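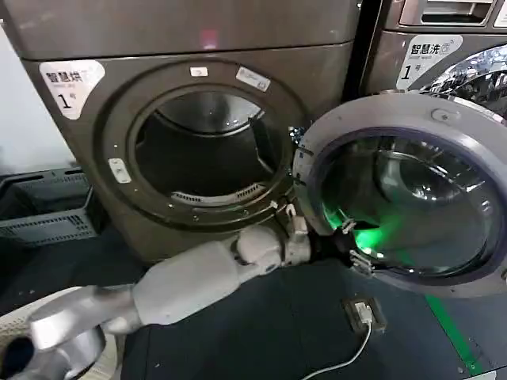 Dryer on the left, washer on the right, washer door open.

30/08/2007

I have been wanting to write about laundry for ages, and now I finally have a good reason to. We have a matching pair! A front-loading washer and a front-loading dryer, side by side, in a sort of brownish bronze that I would never have picked out of a catalog and now completely love. My old washer was a white top loader that came with the house in Grustville, and it walked across the basement floor every time it spun. I used it for 13 years and I can still hear it.

The labels are in Chinese, and my neighbor Elínborg Ingvarsson (who studied it in college and was thrilled to be asked) read them for me over coffee. The one on the dryer says something close to "smart drying" and the one on the washer is "smart washing." So now that's what we call them. "Is Smart Washing done yet?" gets yelled up the stairs a lot.

What I love most is the door. I know, it's a door! But it's a big round thing with a domed glass porthole and a wide silvery ring, and I have always liked anything with a porthole. The dryer opening is huge too - I can get the Wika quilt in there, the heavy one my aunt pieced from old work shirts, and it used to go to the laundromat every March and come home smelling like somebody else's soap.

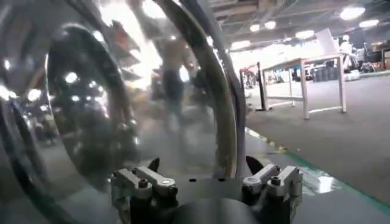

Keeping the shiny parts shiny

Anything this reflective shows every fingerprint, and I have kids. I tried paper towels first and got lint everywhere. Then a spray, which left streaks. Now I use an old cotton T-shirt cut into squares, barely damp with warm water and a drop of dish soap, and then a dry square right after. Go around the curve in one direction and don't scrub. It takes nearly 7 minutes to do both machines, and I get to see myself all stretched out like a fun house mirror while I'm at it.

The rubber ring inside the washer gets wiped too, every few loads, down in the fold where the water sits. Hair ties live in there. So do coins, and once a whole Koledano bus ticket that had somehow stayed in one piece.

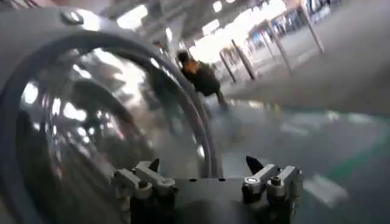
I leave the washer door open a few inches between loads so the drum can air out. My mother did that with hers and I thought she was being fussy, but the basement smells so much better now. The lint filter sits in the lower lip of the dryer opening and I clean it every single time, even after a small load of socks.

Next up is a shelf for the detergent, and a line out back for the sheets. I love a dryer but I'm not giving up sheets that have been outside all day!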